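Workshop notebook, Lirkinbridge
September, started 7.40 am

Back in the long shed after a fortnight away and first job was finding the kettle, which had gone up to the loft rooms with Matěj. Got it back. Right.

Where we are: the old chapel is let and full until the end of the month, so no banging on that side before ten. The mill cottage is empty and it's ours to finish. The two rooms over the shed (I'm still calling them Upper and Lower even though they're on the same floor, Matěj hates this) are nearly there apart from the doors, the locks and the hot water, so, you know, apart from most of it.

Doors first. All the internal doors in the mill cottage are the old planked ones and every one is a different size. I'd been hoping to get away with planing the bottoms but number three, the one into the back bedroom, has dropped on the hinge side and was scraping an arc in the floor you could see from the landing. Took it off, laid it on the trestles, and the bottom hinge screws came out with my fingers. The holes had been packed with matchsticks at some point, a lot of matchsticks! Drilled them out to 10 mm, glued in dowel, left it overnight under the bench. Pilot holes this morning, and it went back up first go. There's a gap at the head now you could post a letter through but it closes, it latches, and a guest with a suitcase can get past it without swearing.

For whoever does the other four: don't trust the frame for square. I measured number three at 758 across the top and then cut a strip to the same for the bottom and it wouldn't go in. The bottom's tighter. Measure both, write both on the back of the door in pencil, and write which way up.

Volker rang about the locks. He's still keen on the keypads, and I've come round a bit. I spent an hour in July driving back from the coast with a spare key for the family who'd locked theirs in the chapel with the dog, and I'd rather not do that again. He's sent over two to try, one from Utis and one from a maker whose name has rubbed off the box. I mounted the Utis on the scrap door by the window and left it running on the bench with the code changing every morning. Things I noticed:

The buttons light up when you touch them but you have to touch them first, so in the dark you're patting the wall. We'll need a lamp over each one anyway.

The inside handle always opens it, code or no code. Good. Tried it with the batteries out as well and it still opens.

It beeps. It beeps a lot. I found the setting for it on page 31 of the booklet and now it beeps once.

The latch wants a 20 mm deep pocket and our old frames have a stone lining behind the timber on the chapel side. Fine for the cottage and the rooms. Not fine for the chapel unless someone wants to go at that with a chisel, and I don't.

The other lock wouldn't take a code longer than four digits and then forgot it over lunch. Back in its box, going back to Volker.

Beds. Matěj has finished the second frame for Lower and it's lovely, really lovely, I went and lay on it. He used the last of the ash from the barn and did the slats in something cheaper where you don't see them. I had one worry, the wobble at the head end, and he'd already thought of it and put a block across each corner. We both sat on it and then both bounced on it, and Matěj jumped on it in his socks, and no creak. The first frame DOES creak, same drawings, so there's something different in it. My guess is the centre rail is touching the leg. He thinks it's the bolts. We've got a cup of coffee riding on that.

Note on the finish: two coats of the hard wax, thin, a day between. The first frame had one thick coat and it still felt tacky a week later when I put the mattress on, and it took a bit of the mattress label with it.

Hot water. This is the bit I've been putting off. The Hotent unit in the loft cupboard was meant to do both rooms. It does one room very well. If somebody's in the shower in Upper and you turn on the basin in Lower you get a sad warm dribble, and I know because I was the one in Lower with soap up to my elbows while Matěj ran the shower and shouted numbers through the wall. We tried it three ways:

Both on full: Upper fine, Lower poor.
Shower turned down to the notch: both all right, but no guest alive is going to turn a shower down to a notch.
Lower on first, then Upper: Lower holds for a minute or so and then gives up.

So I think it's the pipe run and the heater's doing its best. Lower is on the end of a long bit of narrow pipe that goes right round the chimney for no reason I can see, except that somebody didn't want to lift a floorboard. I've lifted it. There's a straight way through, and only one joist to think about. Matěj is going to draw it up before I touch anything with a saw. Quote from the plumber for doing the joining-up is 325, which is less than I was afraid of, and we do the boards ourselves before and after.

Lag it while it's open!! Writing that here in big letters in my head.

The basin in Lower is staying where it is. We did talk about swapping it to the other wall, but that means more pipe again and Matěj would have to move his lovely shelf.

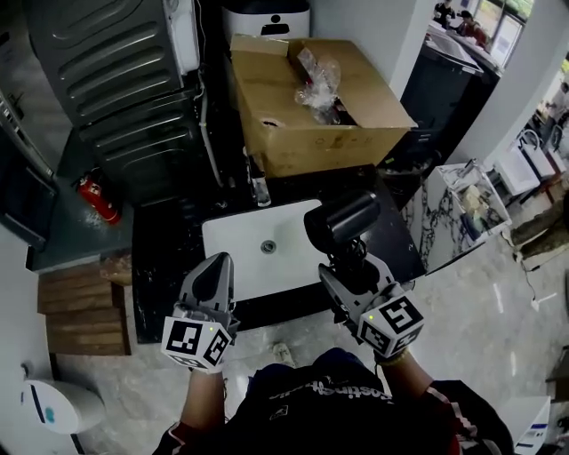 While I was up there I went through the wastes as well, both rooms. Upper runs away quickly. Lower was slow and gurgled, so I took the trap off over a bucket and there was a good plug of grout in it, must have been washed down there when the tiling got done. I've said it before in this book and I'll say it again, tiling buckets get emptied outside by the drain, and then hosed. Cleaned the trap, new washer, hand tight and then a quarter turn. Ran it full and let it go, no gurgle, no drip on the newspaper. I'll leave the newspaper down till tomorrow and look again.

Sealant. The stuff round the back of the worktop in the cottage kitchen has lifted in one corner. I cut out a hand's length of it and there was dust underneath, so it never stuck. It'll all want doing again. Scrape, wipe with spirit, leave it, tape both sides, and pull the tape while it's still soft. I left the tape on too long last time and it came off in crumbs and so did my temper.

Curtains for the cottage came. They're too long by a hand and Volker says that's the fashion. They'll be sweeping up the ash from the stove by Christmas. I've hung one pair to look at, and pinned the other up, and anyone who passes can say which they like. So far it's me one, fashion nil.

The stool. Murakami sent the replacement seat for the low stool with the split, and they'd sent the right one this time, with the screws too. Ten minutes. It's gone back beside the stove.

Spends, so I don't lose the slips again: hinges, dowel, glue, wax and the two lengths of beading came to 198 all in, on the yard account. The beading is for the cottage stairs and NOT for the shed, it's up on the high rack with tape on the end.

Longer things. Volker wants to know if we could have the old dairy ready to let by spring 2028. I said ask me when it has a roof. He said he was asking so that he could get prices on the roof. Fair enough. I've walked round it with a tape and a torch and the walls are better than I remembered, dry on the inside apart from the corner by the downpipe, and the floor's sound enough if you stay off the bit by the trough. One big room with a sleeping platform would suit it, much better than cutting it up into small ones like we did over the shed. Sketch is folded into the back of this book. It's a terrible sketch. Matěj has already drawn a cat on it.

Left to do before the rooms get their first booking:

Straighten the pipe to Lower (after Matěj's drawing)
Creak in bed one
Lamps over the keypads
Coat hooks, both rooms, and put them into the timber this time
The smoke alarm in the passage, test it with the doors shut and see if you can hear it from both beds
Welcome folder, someone who can spell please
Number the keys for the sheds, there are nine on the ring and I know what four of them do

4.15 pm. Rain's come in from the west, so I've shut the skylight in Upper and put the dust sheet back over the bed. Matěj has taken the centre rail off bed one and there's a shiny rubbed patch on the leg exactly where I said it would be. He owes me a coffee. Tomorrow I'll take a shaving off it, wax the end, and put it back together, then start on door number four.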